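3.2 Materialbasis und Kodierung

Grundlage der Auswertung sind 400 Produktseiten aus den Onlineshops der Anbieter Fisex, Voro und Brendent, erhoben im Oktober. Erfasst wurden ausschließlich Mäntel, die laut Produkttext auch als Kleid getragen werden können. Seiten ohne Angabe zur Saumlänge blieben unberücksichtigt; es verblieben 320 Einträge. Die Kodierung erfolgte nach sieben Merkmalen, darunter Kragenform, Verschluss und Farbabstimmung mit den mitgezeigten Accessoires. Die Ton-in-Ton-Kombination wurde nach Đặng als eigene Kategorie geführt - auch dann, wenn nur Tasche oder Schuhe dem Mantelton folgten.

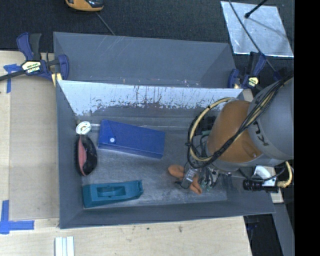
Abbildung 4: Blaues Etui in grauem Behälter

Für Accessoires wurde zusätzlich die Verschlussart kodiert, da die Produkttexte sie uneinheitlich benennen. Als Klappe mit Druckknopf gilt ein umgeschlagenes Endstück, das von einem einzelnen Knopf gehalten wird, wie am linken Ende des Etuis in Abbildung 4. Magnetverschlüsse und Reißverschlüsse bilden getrennte Klassen. Mehrfachnennungen waren zulässig.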